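The Plandik Letters

The Plandik Letters is a family memoir by Teresa Mazurek, built out of the post her grandmother Stanisława Bednarek sent home after leaving Poland. I've been looking after this entry for a while now, and I've read the book four times (the third time with a pencil), so forgive me if I get carried away in places.

Background

Bednarek grew up over a bakery in a small town that the book calls Plandik. There's no such place on any map I've tried. Mazurek says in her foreword that the name was a family joke, a child's mangling of something longer, and she kept it because her grandmother did. The bakery belonged to the Zieliński family, who let the upstairs rooms cheaply and expected help with the ovens in return.

She left at nineteen, with one suitcase and an address in Bilbao written on the back of a bread bill. The address was that of Iker Marín, a ship's cook who had once lodged with the Zielińskis for a winter. They married the following spring. Mazurek is rather brisk about the romance — two pages and it's done! — and I do wish she'd stayed there longer.

The letters

Bednarek wrote home nearly every week. Her cousin Bronisława Głowacki kept everything, 557 letters in all, in biscuit tins under the stairs, and it was Bronisława's side of the family who handed them over when the house was sold. Mazurek prints 20 of them in full and quotes from plenty more. The early ones are mostly about money and weather. The later ones are funnier and crosser, especially on the subject of her mother-in-law's soup. 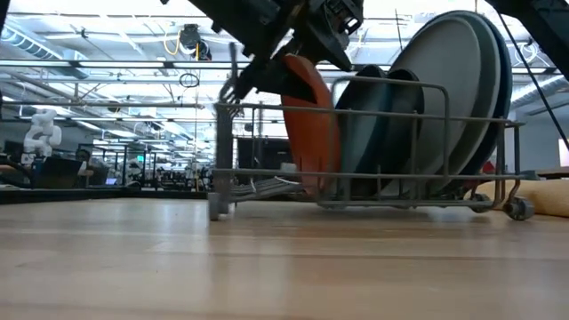

Kitchens take up a great deal of the book, and I'd say the chapter called "Washing Up" is the best thing in it. Bednarek worked for eleven years in the back of a boarding house called Pitard, and she describes it in such detail that you could find the soap in the dark. She learnt her Spanish there, one object at a time, from the other women at the sink. Mazurek goes off on a nice tangent about how plain household things hardly change: plates stood on edge in a wire rack, orange or teal or grey, would have made perfect sense to her grandmother, though she'd have had something to say about the colours. At Pitard everything was white, and breakages came out of your wages.

The middle chapters follow the family to England, where Marín found work at the Dasport canning factory. This is where the book sags a bit for me. There's a long account of a dispute over overtime, and unless you're very keen on canning you may find yourself skipping ahead to the christening, where two uncles fall out over a borrowed coat and don't speak again until page 300 or so.

Publication

Mazurek first had 500 copies printed at her own expense and sold them at readings and from her kitchen table. Darius Lis, who ran a small press, picked one up at a church fair and offered to bring out a proper edition. (He's Dariusz on the title page and Darius on the cover of the first run, so both spellings turn up in catalogues.) That edition sold 3,655 copies in its first year, and it has an index, a family tree and eight pages of photographs that the first one lacked.

If you've a choice, get the Lis edition. The family tree alone is worth it, as there are three Stanisławas and at least two of them married bakers.

Reception

Readers seem to split over the ending. Mazurek stops with an unanswered letter from Bronisława, printed without comment, and doesn't tell us whether her grandmother ever wrote back. I liked that. My sister threw the book across the room.

There have been grumbles about the translations too. Mazurek did them herself, and she leaves some words in Polish when she can't find an English one that pleases her. A short glossary at the back covers most of these, though the word for the bakery's burnt end-crusts is missing, and I've yet to meet anyone who can tell me what it means.

See also

Polish family memoirs
Letters in autobiography
Boarding houses in fiction and memoir

Last changed Mon 5 April: page reference for the christening corrected, glossary note added.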